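Life > Opinion > Toys

Columns Letters Archive
Print this page | E-mail this story

My sister wants to give our son a talking tablet for his second birthday. I said please don't -- get him a peg sorter, the kind with holes and bright pegs, and let him grumble at it.

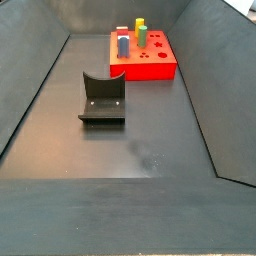 By Violeta Leiva

Four pegs standing up in a red block, and I could look at that all afternoon! A star hole, round holes, done. No songs, no batteries, no cheerful voice telling him he's a genius (he's one, he'll get over it).

I'd keep the sorter and give away the rest of the toy bin -- yes, even the drum.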